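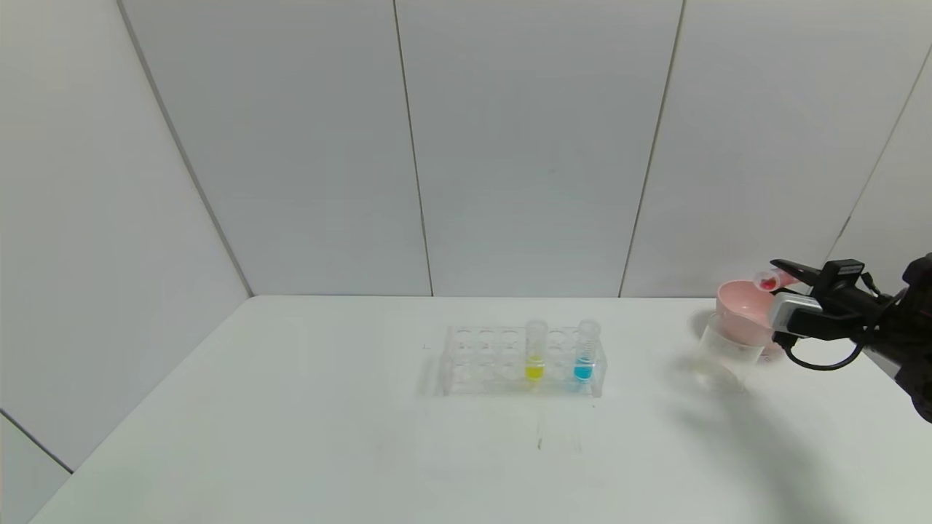 January
Logged by Evie Heywood

Dremik fingers creep on small vials. Status: open.

Swapped the Birkett fingers for the Dremik set after lunch, same arm, same Jovodlow controller, same pour routine. The Birketts never dropped anything, but they held a vial the way my uncle holds a baby. The Dremiks are meant to be gentler. They are. On the small vial they're so gentle that it slides down a touch each time the wrist tips over the bowl.

Tried so far:
Grip force up from 176 to 260 (controller units, which Jovodlow declines to define). Creep reduced, still there.
Wiped the finger pads. No change, cleaner pads.
Slowed the tilt to about half. Same creep, more time to worry about it. 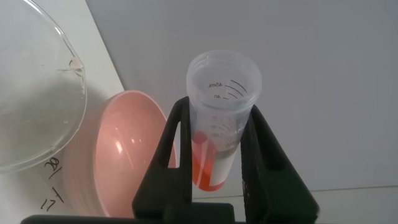

The bigger centrifuge tubes are another matter. At 260 the fingers bed in nicely on the lower half, and the wrist camera can still read the 45ml mark over the top of them, so I'd keep the Dremiks for those whatever happens.

Ememora support suggested re-zeroing the gripper. Done twice. They then suggested it again.

Next: 2 turns of silicone tape on each finger, small vial only. Please leave the force setting alone until I've logged that.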